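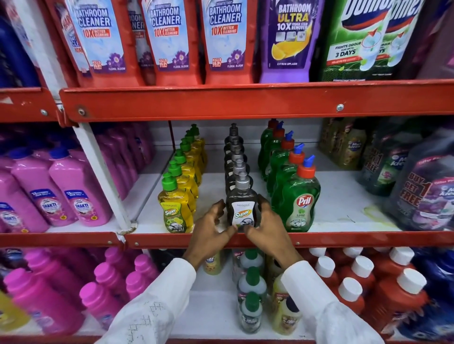
Jikport, the grocery chain, has set aside money to try shelf-stocking robots in four of its shops from June. The household cleaning aisles will come first, where rows are still straightened and brought forward by hand.

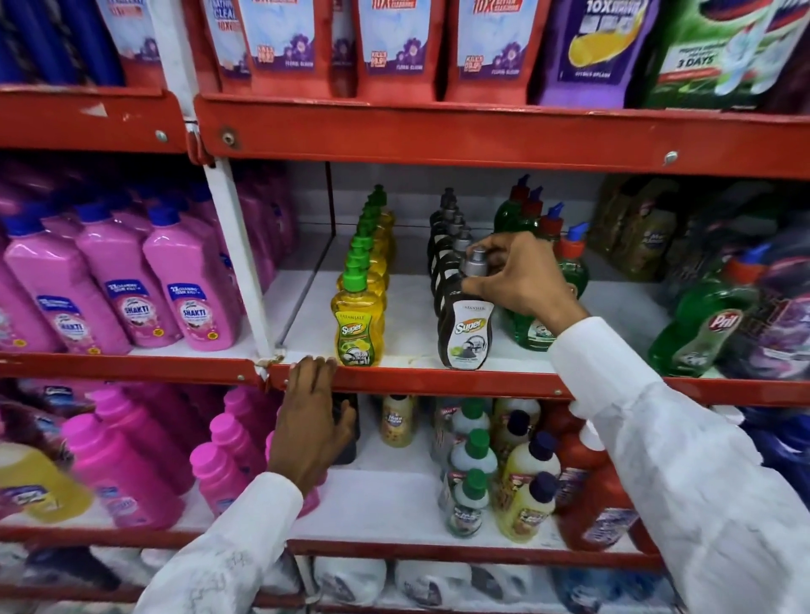

Two suppliers, Beltov and Vonum, have quoted for the work. Beltov wants 2190 a month for each machine, with repairs included. Vonum's price is 1140, but repairs and spare grippers are charged on top. 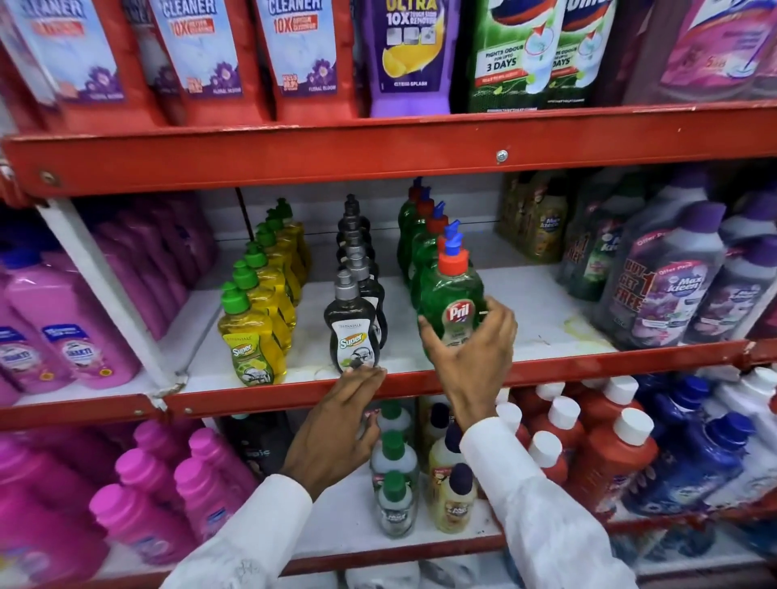 Glenys Ellery, who runs the equipment budget, said the chain would rent at first and keep 20 per cent of the money back for changes to shelving. A decision on buying is due next year.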